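Stondport Pits Two Grippers Against Each Other, Declares Neither a Genius

March 2018
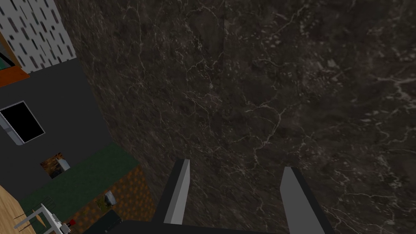
Stondport today released results from its simulated gripper comparison, run at its Pekgate lab. The two-finger Flernillow completed 61 of its trial grasps; the Benítez managed 40, plus more than 9 confident grabs at air.

"Both are excellent at closing," said test lead Keabetswe Xaba. "Timing is a separate matter."

Controller trials start in June. Press contact: Cletus Greenberg.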